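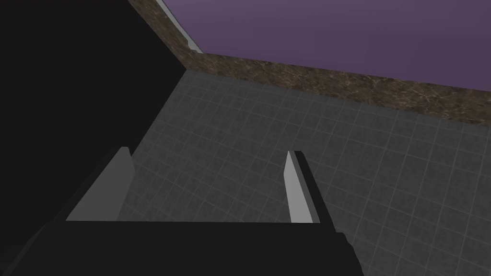 Tollel Local History Evening
Speaker notes: "Please Mind the Wet Floor: a short history of the Larkby Baths"
Wajid Butt
September 27, 2025

Allow 40 minutes plus questions. Water on lectern. Do not start until the urn has stopped.

OPENING

Good evening. Thank you for coming, on a Saturday, to hear a man talk about a swimming pool that closed before some of you moved here. I will try to be brief. My brother Danish is in the second row and has been told to look at his watch in an obvious way.

Hands up who learned to swim at Larkby. (Wait.) Hands up who was thrown in at Larkby. (Wait longer. Usually the same hands.)

I was in the second group. My father paid for 14 lessons and I remember all of them as one long lesson, most of it spent holding the rail and being shouted at by a woman in dry shoes.

WHY A TOWN THIS SIZE HAD A POOL

Short version: the next town had one.

Longer version. The parish had been talking about a bathing place since the brewery stopped letting people use the mill pond. The minutes are in the county record office and I recommend them to anyone who has trouble sleeping. There are 107 pages on the matter. Seven of them deal with water. The rest are about where the gate should go.

Read out the gate letter here. Do the voice only if they seem friendly.

"Sir, I have no objection to bathing. I object to bathers, who will of necessity pass my window both before and after."

He lived on Chapel Lane. They put the gate on Chapel Lane.

THE MONEY

Subscriptions, a loan, and a summer of whist drives. The subscription list survives and has 732 names on it, a very good number for a town where you still can't get that many people to agree on a bus stop. Some of the sums are tiny. One entry says only "Mrs Hale, eggs". I have looked for what happened to the eggs and can't tell you.

Pause for the people who are related to Mrs Hale. There is always one.

THE BUILDING

Don't get stuck here. Last time, at the Ustau Road library, I talked about drains for a quarter of an hour and lost the back row.

Say: brick front, tin roof behind, and the roof was the cheap option. In heavy rain you could not hear the whistle, so on wet days the rules were suspended in practice.

Say: two doors, marked Men and Women, both leading into the same corridor. The architect blamed the builder. The builder sent a bill for the corridor.

Say: the boiler was second-hand, came from a laundry, and was called Mok. I have asked everyone I can find why it was called Mok. Štěpánka Skála, whose mother worked the ticket window for years, says it was the noise it made. Her mother said it was the name of the man who sold it to them, and that he should have been ashamed.

(If Štěpánka is in, get her to do the noise. She does it better than I do and she knows it.)

THE WATER

People always ask about the temperature. The log books record it every morning, in pencil, in a hand that gets shakier in winter. There is a column for remarks. The commonest remark is "fresh". In one bad February it says "fresh" on Monday, "very fresh" on Tuesday, and on Wednesday it says "closed".

It was heated properly for a while after Čestmír Vaněk took over as superintendent. He had worked on river barges and took engines personally. He also brought in the rule about washing your feet, and stood by the trough to see that it was obeyed. A great many people in this town can still tell you what he thought of their feet.

He taught my brother. He declined to teach me, on the grounds that somebody had already started.

GALAS

Pick ONE of these, not both.

a) The greasy pole. The grease was goose fat, the pole went across the deep end, and the water was not changed until the following Thursday.

b) The relay of the flooded changing room. Needs more time. Needs Kamran Paracha in the audience to deny it. Kamran has told me he'll be sitting near the door.

I will do (a) unless Kamran forgets himself and sits at the front.

CLOSURE

Slow down here. People mind about this part and so do I.

The roof again, in the end. Patched, patched again, then a survey that cost more than the patches. There was a petition. I carried it round our street and was given several cups of tea and a great deal of advice about how petitions should be worded.

The last session was free. It was so full that hardly anyone could swim, and people mostly stood about up to the chest and chatted, as if at a wedding. My mother went in for the first time in her life. She had sat on the bench with the towels all those years, and she got in wearing a borrowed costume, walked to the rope, said it was warmer than we'd always made out, and walked back.

Drink some water. Don't look at Danish.

WHAT'S LEFT

The front wall, with the two doors, now part of the car park. The trough is in somebody's garden with mint in it. The clock is at the primary school and is still slow. The log books are in my spare room, in date order, and my wife would like me to mention that they could be somewhere else.

If you have photographs, tickets, badges, a costume with a distance badge sewn on, please bring them to the table at the back. I'll write down your name and give everything back. I don't need any more whistles.

QUESTIONS (likely)

Was there a ghost? No. There was a man called Perce who slept in the boiler room.

Will there ever be a new pool? Ask the council. I have, and I can show you the letter.

Was it really goose fat? Yes.

Raffle is straight after. Hand the microphone back to Kamran switched OFF.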